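Speed Skating Needs Fewer Empty Seats, and Cheaper Ones

June 21, 2018

The long-track oval at Hillthorpe holds 3,000 people. At the national qualifying meet in December, the paid attendance on the second day was 1,229. I sat through all of it, and the announcer thanked us for coming more than once in a tone that suggested he knew us all by sight.

The usual explanation is that Americans only care about speed skating every four years. I have heard it from coaches, from parents and from the man who sells the coffee. I don't think it holds up. People watched this sport on television in February for hours at a time. Some of them live within an easy drive of Hillthorpe, and they stayed home in December when the same skaters were racing for the right to go.

A family of four paid $197 to get in for the weekend, before parking. For that they got a bench, a view of one straightaway and a schedule with 13 separate breaks for ice maintenance and warmups. The breaks were not listed by length. If you went to get lunch you had no way of knowing whether you would miss a final.

Compare that with the Grella club meets, which are held on an older rink with a worse roof. Admission is a few dollars. Races go off in short blocks, the start list is taped to the glass, and kids are allowed down by the boards between heats. The skating is slower and the place is full. Grella's parents bring neighbors, and the neighbors come back.

The federation's answer so far has been the Olto app, which gives lap splits on your phone. It works fine. I used it. But a person who has never been to a meet doesn't stay home for lack of lap splits. They stay home because the ticket costs too much and the day is too long.

I would start with the price. Sell the far end of the Hillthorpe stands for five dollars and let school groups in free on the first day. The building is heated and staffed either way. An empty seat brings in nothing at all.

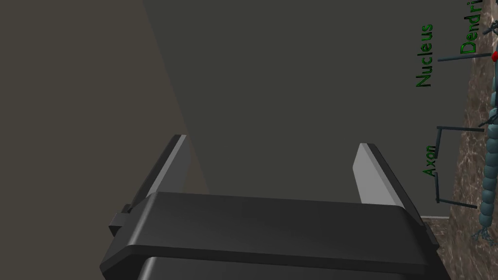
OPINION / WINTER SPORTS

Then I would cut the day in half. Run the distance events in the morning under one ticket and the sprints in the evening under another. Skaters I've talked to would prefer it, and the Ackermann Cup has done it that way for years without trouble.

Last, print the breaks. Put the length of each one on the schedule and stick to it. This costs a sheet of paper.

None of this will make long track as popular as hockey, and it doesn't have to. Filling the lower stands for one weekend in December would be a fair start. The next qualifying meet is already on the calendar and the ticket prices haven't been announced. There is time to change them.

Comments

icefan_dad: We drove up for day one and left before the 5,000 because my youngest was done. Would have paid for just the evening.

Lane2: The school group idea was tried at the old rink. Buses were the problem, who pays for the buses?

marblehead: Disagree on the app. The splits are the only way I can follow a team pursuit from those seats.

Contact us | Copyright 2018 | Back to top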